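Desk Storage and Task Lighting on a Shared Work Surface
4 min read

2. Layout

The trial desk has a light wooden top, a red articulated lamp on a round base and, to the right of the base, a black organiser for small stationery. Lamp position was fixed first. The organiser was then placed clear of the swing of the lower arm.

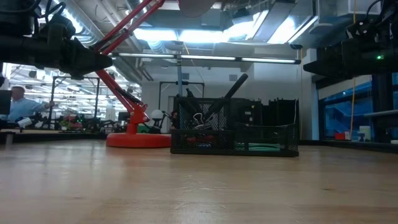
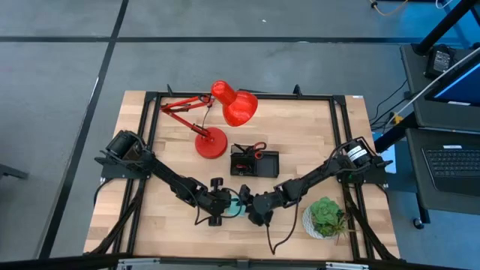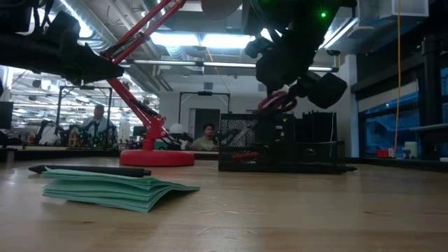
The lamp and organiser on the desk top.

2.1 Illuminance

Readings were taken at 40 mm intervals along the centre line with the Clutau meter. The peak value was 700 lux, falling to 572 lux at the front edge. Colour rendering was not measured.

2.2 Storage

Two organisers were compared on paper, the Jinela and the Orix. The Jinela has the larger total volume, at about 2092 cubic centimetres, but its rear slots are too shallow for folders. The Orix was selected.

Loose paper remains unresolved — neither unit accepts an unfolded A4 sheet laid flat. Benedikt Mayrhofer suggested a separate tray at the left of the desk, and this will be tested in August.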